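FOR IMMEDIATE RELEASE

Birkomard shoppers stay longer when the small stuff is right, Husley survey finds

HUSLEY, August -- Shoppers who rate a store's after-sale service as good are far more likely to come back within 6 months, according to a new survey from retail research firm Van Beek. Price still matters. Just not as much as stores think.

Van Beek polled 2,650 shoppers across 133 stores for the study, done with housewares chain Birkomard and the loyalty card provider Josus. Groceries, kitchen goods, toys, basic apparel.

Key points:

- 25 percent of shoppers switched stores after one bad return or exchange
- Points cards help, but mostly with people who already shop there alot
- Younger buyers want refunds on the same card, same day -- store credit scores poorly
- Clear shelf labels beat weekly coupons in every region

Birkomard will change its returns policy in all stores as a result. No receipt needed for card members, and a longer window on small kitchen items. Josus is updating its app to match, rollout starts with the Husley stores and then moves out to teh rest of the chain.

Full report free to press on request. Charts too. Interviews by phone, mornings best.

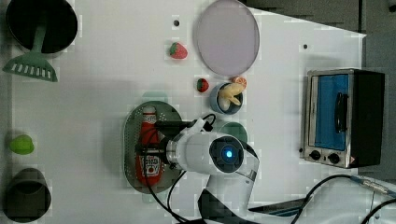

A second round of the survey is planned, this time with online only shoppers. Stores wanting to take part should get in touch with Van Beek before the end of August.

Contact: Van Beek Press Office | © Van Beek Retail Research | Back to top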